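Apr 16, 2018
Notebook, mobility and benefits group
Ersoy reading room, desk by the window

Good day on the residence question! I finally have the family allowance rules for Ilorham and Eralholm side by side, and they are much further apart than I thought. Both towns say a newcomer gets the same treatment as a local once they are "settled." Ilorham counts from the day you register an address. Eralholm counts from the first payslip, so a parent who moves in to look after a child while the partner works can be registered for ages and still not be on the clock at all.

Nermin Gezer spotted this first, in the footnotes of the December circular. I had read that page twice and gone right past it. Her copy has it underlined in green, so mine does now too.

Coding so far: 32 interview transcripts in, all tagged for type of benefit and who in the household made the claim. Three of them mention being sent back and forth between the two offices. I want to pull those out and read them slowly – they are the most interesting thing we have.
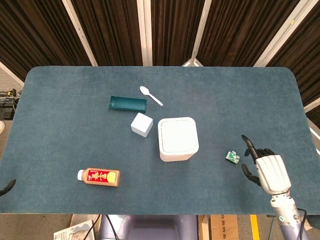
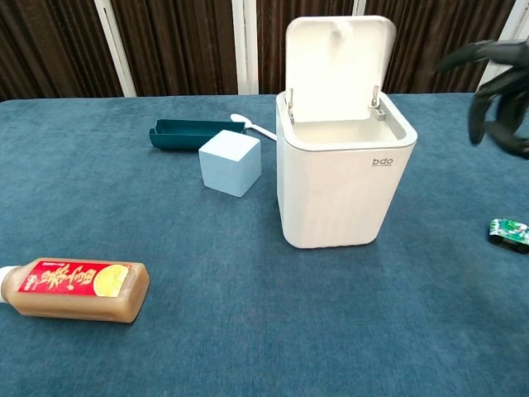 Filed under: Residence tests / Family benefits

Afternoon, with Yiğit Uçar. We went through the Juselo tables and tried to work out what they count as a "mobile worker." Big find: seasonal workers are in the employment table but left out of the benefits table. So anyone dividing one by the other gets a take-up rate that is too low. I had done exactly that in my draft, so section 4 needs redoing. Yiğit was very patient about it and then got as excited as I was, because it explains the odd dip he has been staring at in his own chart.

Open points:
– Does Eralholm accept a signed contract in place of a payslip? The form says yes, the guidance note says nothing.
– What happens when the two parents live in different towns? Need the wording on priority, not the leaflet version.
– Self-employed people: which date do they use? Ask Nermin before I go digging.

Rereading one of the back-and-forth transcripts now. The woman says she kept every letter in a shoebox and took the whole box to the counter. The clerk sorted it out in one visit once she had all of it in front of her. Lovely interview, and very useful on which papers they really ask for.

Tomorrow: rerun the take-up figures without the seasonal group, send Yiğit the new table, then start on housing support. Also return the blue binder to the shelf in Ersoy, third from the left.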